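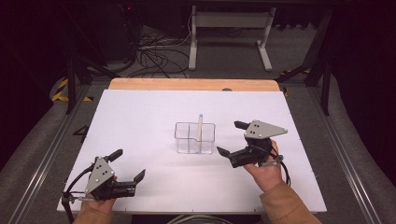

The woman who has run the evening bus from Fasby to Lumanlan for 18 years does not like being called a community driver. "I drive a bus," she says. "It has 67 seats and on a wet night in October I might fill nine of them."

We met at the depot in Drillier an hour before her shift. The council had just agreed to keep the route going for another 2 years, and she had heard the news from a passenger.

"He'd read it on his phone. I was pleased, but I still had to get to Grenano by ten past seven."
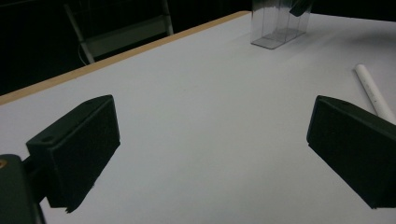
A white tabletop with a narrow tan wooden edge.

Most of her regulars work at the hospital. She knows their stops and, in winter, she will wait a minute if someone is missing – "a minute, no more, people have trains to catch".

The timetable has changed four times since she started. The worst version, she says, cut out the stop by the school and left people walking along the main road in the dark.

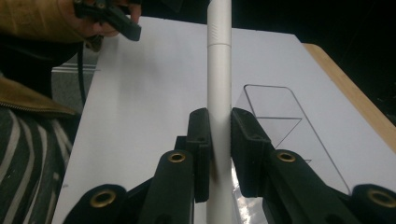
That stop came back after 100 people signed a letter. She signed it too. "I asked my manager first. He said he hadn't heard me ask."

She will be 64 in spring and has not decided when to stop. Her replacement on days off finds the hill at Grenano difficult in frost. "Second gear, and leave the brake alone," she says. "I've told him."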